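# Teaching by hand: a (mostly wordy) gallery

December 13, 2024

Right, I promised I'd put this page up before the holidays and I've nearly managed it. A few of you have been asking what I do all day now that I've moved over to the Pokix work at Markoden, and "I tidy a table over and over again" is true but doesn't quite cover it. So this is the long answer, with a picture further down. It's a gallery page with more chat than gallery at the moment, but I'll keep adding to it as I go through my folders.

The short version is that we want a robot arm to do small household jobs, and the way we teach it is by doing the jobs ourselves, lots and lots of times, while everything gets recorded. No typing in of coordinates, no long list of rules about where a cup might be. You just do the thing, the way you'd show a new starter how to lay a table, and the learning part picks it up from there. Well, eventually!

## How I got here

I started in November on the remote-control side. You sit in a chair with a pair of handles and drive the arms from a distance, watching on a screen, and it's a lovely job for about ten minutes. After that your shoulders start to go. There's a tiny delay between you moving and the arm moving, and you end up doing everything at the speed of somebody carrying a very full bowl of soup. I got through 300 runs that way in my first stretch, and I was quite proud of it until I saw how many had been marked as too slow or too wobbly to keep.

My worst habit was stopping dead just before picking something up. I'd hover, think about it, shuffle sideways a bit, then close the jaws. Of course the arm learned to hover too. We ran it afterwards on the Daly bench and it did my exact little dither over a sponge, which was funny and also slightly mortifying. It's like hearing your own voice on an answerphone.

## Then we switched to hand-held

These days most of my sessions are hand-held. You carry the grippers yourself, one in each hand, and there's no arm in between you and the job at all. I can't tell you how much nicer it is. You feel the weight of the thing, you know straight away if you've got it badly, and you move at something close to normal speed. I went from roughly 15 good runs an hour to a lot more than that, and I went home without a stiff neck.

It does take some getting used to. You lose your fingertips, for a start. Everything you'd normally do with a little nudge of the thumb has to be done with two jaws, and for the first few days I kept wanting to put one gripper down and just use my hand (you mustn't, it ruins the run). Flat things are the hardest. Plates, lids, anything thin that lies snug against a table. You have to tip up one edge and get a jaw underneath, and the other hand has to be ready for it. Soft things are easy by comparison. I could fold tea towels till the cows come home.

A few things I've learned, in case anyone reading is about to start:

- Decide what both hands are doing before you begin. If one's idle, park it somewhere sensible and keep it still.
- Keep the markers turned where they can be seen. I was forever rolling my wrists inwards and hiding them.
- Mind the cables. I have dragged more than one thing off a table with a cable.
- If you make a mistake and fix it smoothly, carry on. Those runs are some of the most useful we've got.
- Trim your sleeves back or roll them up a bit. Baggy jumpers are a menace.

The fourth one surprised me. I used to stop and bin the run every time I fumbled, and then somebody pointed out that the robot is going to fumble as well, so it might as well see how a person gets out of it. I've been a lot more relaxed since then.

## The picture

I do love a plate. It's the job I moan about most and the one I'd miss if they took it off the list.

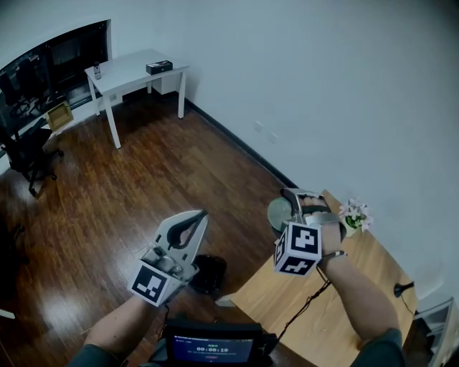 *Both grippers up, nineteen seconds on the timer, and the green plate just past my right hand. The potted flowers share the table with it.*

What I like about working this way is how ordinary it feels after a while. You stop thinking about the kit and start thinking about the plate. I talk to myself all the way through (there's no sound on the recordings, thank goodness) and I've got a running commentary going that would make a decent cookery programme.

We're up to 700 runs on the tabletop jobs now, spread over 4 different layouts, and the next lot will be for Flendus, who want shelves and drawers. Drawers! I've had a go at a couple and they're a whole new kind of fiddly, with one hand pulling and the other reaching in. More pictures from that when I've got some worth showing.

If you'd like to come and have a try yourself, drop me a line. Bring a top with tight cuffs.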